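Two Days Among the Nightstands: A Visit to the Nermont Lodging Fair

Posted Monday, November 6, 2023

I furnish guest rooms for other people, and every fall I go to Nermont to find out what those people will be asking me for in the spring. Last year it was headboards with storage. The year before it was benches nobody could sit on. This year, as far as I can tell, it is the corner.

The fair takes up two halls and one former hotel. The halls have carpet samples and men in lanyards. The old hotel, a ten-minute walk away behind the tram depot, is where exhibitors are given real rooms on the upper floors to fit out however they like, and you are allowed to wander through, open things and lie on the beds. I recommend starting there, in the morning, before everyone else has lain on them.

Getting in

Registration was in the smaller hall and took 20 minutes, most of it spent on my company name, which came out on the badge as somebody else's. I wore it both days. I was greeted warmly by two people who were glad I had recovered.

The hall itself I'll deal with quickly. Yeo had a long stand of curtain tracks and a man who would run a curtain open and shut for you as often as you liked. Droritz had mattresses and a seminar on mattresses. Coffee was available at the far end, past the mattresses, and I have no doubt that was planned.

The rooms

Folano had most of the third floor, and their rooms were the reason I'd come. Their fitter, Vilmos Bodnár, was showing people around in groups that were meant to be six and were more like eleven. He has been putting furniture into hotel bedrooms for most of his working life and has the manner of somebody who has heard every opinion about nightstands and is waiting for a new one.

His theme was the side of the bed. Guests, he told us, judge a room by the arm's length around the pillow. They will forgive the wardrobe. They will forgive a view of the depot. But if there's no place to put a glass down, or if they have to crawl along the baseboard to charge a phone, you will read about it later. He had brought a folder of reviews to back this up and read several of them aloud with real feeling.

Then he took us into one of the small rooms and stood us all between the bed and the door, which was as far as we could get.
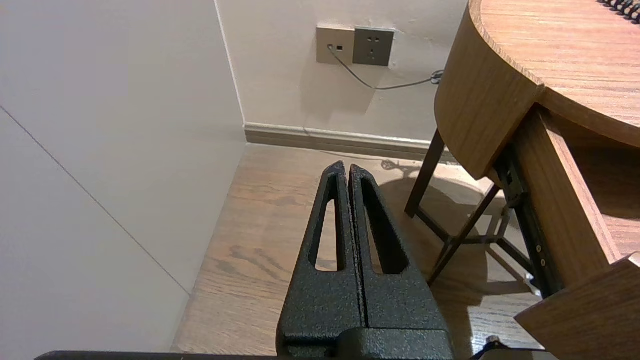
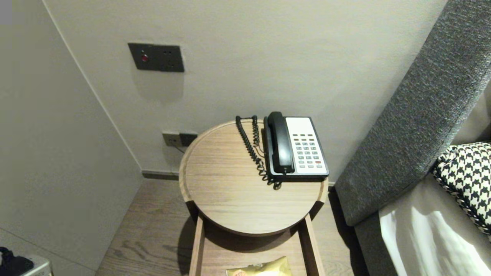
The corner, with its round table, wall plates and trailing gray cable.

What struck me first was the shape. A round top in a square corner is an old argument in my trade. You lose a little surface at the back and you gain a hip, by which I mean the hip of anyone walking past it in the dark. Bodnár is a round-top man. The top has a slight raised rim too, and he rolled a pencil across it to show us that it would stop. It stopped. Somebody at the back asked him to do it again.

The light oak finish goes nicely with the floor, which is wood plank in a warm brown-gray, and the base is a plain rectangular frame with a lower shelf. I am in favor of lower shelves. They're where a guest's book goes, and their glasses, and in this room a gold-and-white snack packet, a fair forecast of how the shelf will spend its life.

The telephone surprised me. I hadn't expected a corded one, with a black handset, a coil of cord spread over the tabletop and a row of smaller keys along the top for the services a hotel imagines you'll want. I asked whether anyone still orders them. Bodnár said that hotels order them all the time and guests pick them up roughly once per stay, usually to move them. He's keeping them in. A phone tells people that somebody is downstairs, he said, and I wrote that down and have since been trying to decide if it's true.

My own complaint would be about space. The cord wants a good deal of the tabletop, coming right up near the front edge, and once you've added a lamp, a glass and a watch, the round top starts to look smaller than it did in the brochure. A shorter cord would do it. I said so. He nodded in the way I imagine he nods at everyone.

The sockets got the longest discussion, as sockets do. A group of people who specify hotel rooms can talk about outlet height until somebody turns off the lights. The plates run to dark gray here, which I like against a pale wall, though I'd have tidied the cable. It's the kind of thing you stop seeing after a week of working in a room and a visitor sees at once. I measure this by my mother, who has never looked at a headboard in her life and can find a drooping cable from the corridor.

The headboard, for the record, was upholstered and comfortable. I tested it for longer than was polite.

What it costs

Prices were on a sheet by the elevator. The round table is 449 in the oak, with a discount if you take 200 or more, a number I'm unlikely to trouble them with. Delivery for small orders begins in December. There's a square version for the unconverted, at the same price.

I also asked about matching desks and was given a catalog of some 600 pages. It weighed about as much as a desk. I carried it as far as the tram stop and then, I'm sorry to say, as far as the next one, having gotten on going the wrong way.

If you're going next year

Wear shoes that come off easily, as two of the exhibitors ask you to leave them at the door. Do the old hotel first and the halls after lunch. The elevator holds four and thinks about it on every floor, so take the stairs if your knees allow.

Lunch is soup or a sandwich. I had the soup both days, and on the second day it was the same soup. The cafeteria in the depot across the road is open to the public, has a better sandwich, and is full of tram drivers who couldn't care less about nightstands.

Folano say they will have the third floor again. Bodnár hopes to be given a bigger room.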